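11/06/2019
Mahmoud Tazi

Floor finish test, second round – notes

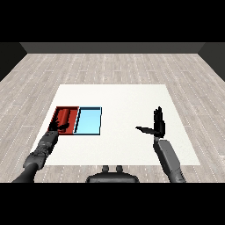
Second coat on all the oak offcuts went down before lunch. Started with the Radberg oil this time, because last round I left it till the end and was rushing. Same rag, same amount as I could manage by eye. Wiped off after 16 minutes. Tin says longer but it was already getting tacky at the far end of the board and I didn't want the ridges again.

Rurnine hardwax next. Thinner out of the can than in March, noticeably. Either a new batch or I didn't stir the old one properly, and I suspect the stirring. Goes on nicer anyhow. Put it on with the white pad, not the brush. Brush marks on the March boards are still visible if you get down low with a lamp, and they bug me every time I walk past.

Farouk water based, two thin coats instead of one fat one. Grain raised after the first, as expected. Knocked back with 400 by hand, light, just enough to lose the fuzz. Went through on one edge of board C. Left it, marked it on the back in pencil. Don't read anything off that edge.

Ondeo left for tomorrow. Out of clean pads and I am not using the grey ones again.

Temperature in the shop 21 when I started, didn't check at the end. Should have. Door was open most of the afternoon for the fumes so it must of dropped a bit.

Things seen so far:

Radberg is the yellowest by a long way. On oak fine, on the ash sample it looks like old piano keys. The customer with the upstairs hallway wanted "pale, like nothing on it" so that rules it out for her. Could still offer it for the kitchen, which is darker wood anyway.

Rurnine pale enough, bit of a sheen at a low angle. Matte on the label, satin to my eye. Want to see it after a week, they usually calm down.

Farouk the palest. Also the most plastic looking, and it feels like it under the hand. Kids and dogs though. It is the one I would pick for that house if it was only about scratches.

Water test on the March boards while I was waiting: teaspoon on each, glass over it, left it over lunch and a bit more. Radberg had a ring, faint, came out with a rub of fresh oil. Rurnine no ring. Farouk no ring, but a dull patch where the glass stood, which I don't understand, might be the glass was dirty. Repeat with a clean glass.

Coffee test – forgot. Do with Ondeo.

Chair leg test: dragged the old stool back and forth 2 minutes per board with me leaning on it. Not scientific. Rurnine marked the least, or the marks hid the best, comes to the same thing for a customer. Farouk showed a white line right away. That surprised me. Supposed to be the hard one. Maybe it was not fully cured, but it's been on since March so what more does it want.

Sanding question is still open. All of this is on boards taken to 120. The hallway floor is being finished to 100 because of the old edger lines, and oil will take darker on that. Need at least one board per product at 100 before I show anybody a color. Otherwise we get the same argument as the stair job, where the sample was lovely and the treads came out a shade down and she noticed before the dust sheets were off.

Also should try one with the white pre-oil under the Rurnine. Been told it holds the pale look better on pine. Not sure I believe it on oak, the tannin does what it likes. Cut the pre-oil with nothing, straight from the can, one pass, buff dry. If it goes pink bin it.

Rags: all the oily ones are in the water bucket outside with the lid on. PLEASE do not tip them in the shop bin. Found one in there this morning, balled up and dry as anything. Whoever it was, I'm not asking, just don't.

Edger is eating paper again. Plate felt warm on one side only, I think the pad has gone off round. Swap it before the hallway. There is one in the drawer under the bench vise, or was.

To do
– Ondeo, 2 coats, clean pads (buy)
– 100 grit set, one board each, label the BACK not the edge
– repeat water on Farouk w/ clean glass
– coffee
– price per square foot for all four, incl. the pads, Rurnine gets through them
– call her about coming in to look, in daylight, not under the tubes
– thermometer: write down start and finish

Boards are on the top rack, finish side up, spaced. Don't stack them till I say, the Radberg will print.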